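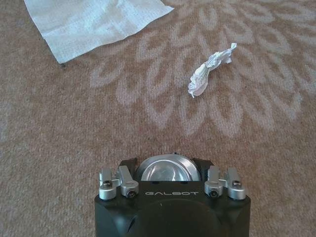
Joelle Zoubi doubts that anyone reads release notes, and she told us so when we asked her to look over this ad. We doubt it too. We still have to write them, and we want them written properly.

Motberg is looking for a part-time technical writer for Holzer, our scheduling software. The help centre holds 572 articles. Too many describe menus that were moved or renamed years ago, and the last writer's style guide contradicts itself on page 9.

You will rewrite what is worth keeping, delete the rest and organise what's left so customers can find it. You'll also have to get straight answers out of developers, who will tell you a feature is self-explanatory. Don't believe them.

We are wary of portfolios, as it's hard to tell who edited what. Send us 200 words explaining how to undo a mistake in any program you use. Skip the cover letter. If you claim to be passionate about documentation, we'll want some evidence.

The work can be done from home. Pay is hourly and we won't call it competitive, so ask for the rate before you apply.

Applications go to Hayley Sedgwick by 11/2/20.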